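Tellow: a word list of bread names

I started Tellow because I kept losing my notes on what people call a bread roll (barm, cob, batch, you know the argument). It's now a plain spreadsheet with 3908 entries, one name per row, plus the place it was heard and a spelling or two.

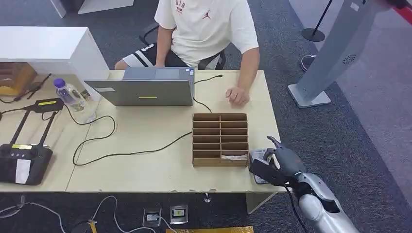 The old version was called Flilau and only had 1000 rows, so please bin that one if you've still got it! The column names have changed as well, and "town" is now "place" all the way through.

There are six columns. Blank cells mean I don't know, and a question mark means I've got a hunch but wouldn't bet my lunch on it.
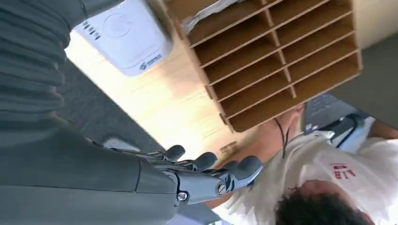 Sweet buns are in a separate file called Stiren, which is a bit of a mess at the moment – three of the tabs still need sorting into alphabetical order.

Use any of it however you like. If your local name is missing, send it over with the place and how you'd say it out loud.

Last updated 11 September 2026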